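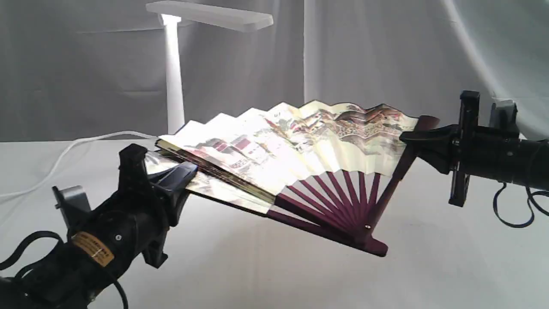 ¿Quién ha ganado? Cómo funciona la foto de llegada

Atletismo para curiosos
De 8 a 12 años

En una carrera de 100 metros, los mejores corredores del mundo recorren unos diez metros cada segundo. Cuando dos llegan casi a la vez, nuestros ojos no bastan para saber quién ha ganado. Para eso existe la foto de llegada, que también se llama "foto finish".

Antes de las cámaras

Durante mucho tiempo el orden lo decidían los jueces. Se sentaban en una escalerilla al lado de la meta, uno encima de otro, y cada uno se fijaba en un puesto. Uno miraba al primero, otro al segundo, y así hasta el último. Otros jueces llevaban un cronómetro en la mano. Lo ponían en marcha al ver el humo de la pistola de salida y lo paraban cuando el corredor cruzaba la línea.

El problema es que las personas tardamos un poco en reaccionar. Desde que vemos algo hasta que apretamos un botón pasan una o dos décimas de segundo. En ese tiempo, un velocista avanza más de un metro.

Armelle Coste fue juez de meta en el estadio de Flunddale. En 1963, en una final escolar de 100 metros, los tres jueces que miraban el primer puesto apuntaron tres nombres distintos. Estuvieron discutiendo casi 20 minutos y al final dieron la medalla a dos niñas. La tercera se llevó un diploma y un buen enfado.

¿Qué parte del cuerpo cuenta?

No gana quien mete antes un pie, una mano o la cabeza. Lo que cuenta es el torso, es decir, el tronco, sin cabeza, cuello, brazos ni piernas. Por eso muchos corredores echan el pecho hacia delante en el último paso. Hay que hacerlo en el momento justo. Si te inclinas demasiado pronto, pierdes velocidad y hasta puedes caerte.

Una cámara que mira una raya

La cámara de la meta es muy distinta de la de un teléfono. Está colocada a un lado, en alto, y mira siempre al mismo sitio: una franja muy estrecha, justo sobre la línea de llegada. Toma miles de tiras finísimas por segundo y un ordenador las pega una al lado de otra, en orden.

El resultado es una imagen rara. Todo lo que aparece en ella está en la línea de meta, pero en momentos diferentes. A un lado está lo que pasó primero y al otro lo que pasó después. Si un corredor deja el pie apoyado sobre la línea, la cámara fotografía ese pie muchas veces seguidas y en la imagen sale larguísimo, como un esquí.
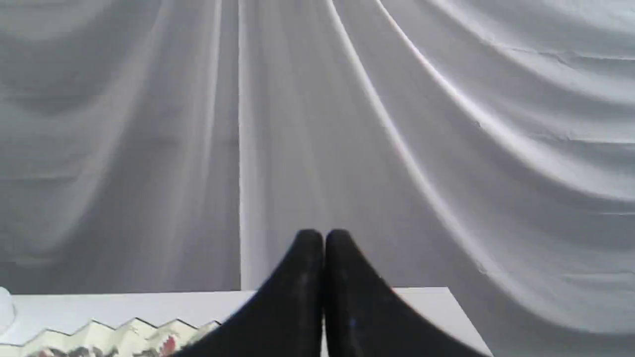
Para leer la foto de llegada, el juez mueve en la pantalla una línea vertical muy fina hasta que toca el torso del corredor. En ese punto lee el tiempo. Luego hace lo mismo con el siguiente. Parece fácil, pero las diferencias pueden ser muy pequeñas y hay que mirar despacio. Prueba con las dos puntas negras y redondeadas de la foto, las que se tocan en el centro. A primera vista están igual de altas, pero la izquierda queda un poco más abajo que la derecha. Si apoyas una regla en horizontal, lo notarás mejor. La línea del juez sirve para lo mismo.

¿Y si empatan?

Los tiempos de una carrera corta se publican en centésimas de segundo. Una centésima es lo que sale al dividir un segundo en cien partes iguales. Si dos corredores tienen la misma centésima, los jueces pueden mirar las milésimas en la foto. En una milésima, un velocista avanza solo un centímetro, más o menos el ancho de tu dedo meñique.

¿Se usa en todas las carreras?

No. En las carreras populares llega muchísima gente y se suele usar un chip pegado al dorsal o atado a la zapatilla. En la carrera de Cudico, por ejemplo, el año pasado terminaron 1007 personas. Cada vez que una pasaba por la alfombra de meta, una antena leía su chip y guardaba la hora.

Palabras que conviene saber

Dorsal: el número que lleva cada corredor en la camiseta.
Torso: el tronco del cuerpo.
Velocista: corredor de distancias cortas.
Milésima: cada una de las mil partes iguales de un segundo.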